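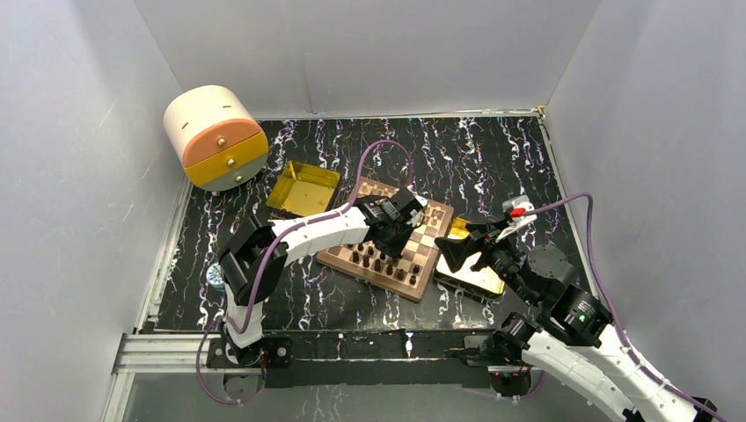
Cream storage container with the orange and yellow drawers, gold tin lid, and the chessboard.

Selling off a board game collection: by the piece or as a lot?
Board index > Collecting and Storage > Buying and Selling

mermont_attic
Posted August 8, 2024
My uncle left me his games and I need to clear them out before I move. There are 84 boxed games plus a lot of odds and ends like the chessboard in the picture. Most of the boxed ones are family games, a few war games, and a long run of word games I have never heard of. A dealer in Mermont offered $1,000 for everything and would pick it up himself. My cousin says that is robbery and I should list them one at a time. I work full time and have a spare bedroom full of this stuff. What would you do?

pawnstorm
Take the thousand. I sold a collection half that size one by one and it took me most of a year. Boxes, tape, trips to the post office, people asking if every card is there. You have to count every card.

hexandcounter
Don't take it yet. War games are the one category where a single title can pay for the rest. Can you list the titles and the publishers? Also check if the counters are punched. Unpunched makes a big difference.

mermont_attic
The war games are all from Rotich except one. Two look unpunched. I haven't opened the others because the tape on the boxes is old and I don't want to tear the printing.

hexandcounter
Leave the tape alone. Warm it a little with a hair dryer on low if you have to get in, and pull it back flat against itself. The early Rotich boxes have a matte finish and the ink lifts right off. If they are early ones I would pull them out of the lot before you talk to the dealer again.

pawnstorm
A hair dryer on a matte box is a bad idea. I warped a lid that way. Slide a thin blade under the flap and cut the tape at the seam. It stays on the box but at least the box is whole.

hexandcounter
Cutting is fine if you plan to keep it. A buyer sees a cut and assumes something is missing. We have had this argument before and I don't think we are going to settle it.

Marjatta Tuominen
I run a small table at the June swap meet every year, so I see a lot of estate collections. What usually works is three piles. The first is anything you can look up and find recent sales for. Sell those one at a time. The second is decent family games with all their parts, and you sell those in bundles of five or six to someone local. The third goes to a school or thrift store. Most collections have a very small first pile.
Look at finished sales only. Asking prices mean nothing. I have seen the same Platent word game listed for two years by the same man.

mermont_attic
Thanks, that makes sense. A lot of the word games are Platent. I take it those are pile two?

Marjatta Tuominen
Pile three, I'm sorry to say. They printed a great many of them and the cardboard tiles swell. If you find one with the plastic tiles, that goes in pile two.

bishop_takes
What about the chessboard? Is there a set of pieces to go with it? A wooden board by itself doesn't bring much unless there is a maker's mark. Look on the underside and along the rim.

mermont_attic
No mark that I can find. There is a bag of pieces but two of the pawns don't match the others.

bishop_takes
Then keep it and play on it. You can get replacement pawns close enough. Measure the base and the height and take one along when you shop.

oldrulebook
Going back to the offer, I had an estate lot appraised through Hustorier and they came back with 2,000 for something I had been offered 600 on. They take 30 percent, so it still came out ahead, but it was slow. Four months before I got a check.

pawnstorm
And they returned everything they didn't want at your expense, right? That's what happened to me.

oldrulebook
They did, two cartons of it. I should have mentioned that.

mermont_attic
I don't have four months. I think I'll pull the war games, ask the dealer for a new price on the rest, and see what he says. If he drops it by more than a couple hundred I'll go with the three piles.

hexandcounter
Good plan. Post the Rotich titles when you get a chance, and the box codes if you can read them. They are on the short side near the bottom.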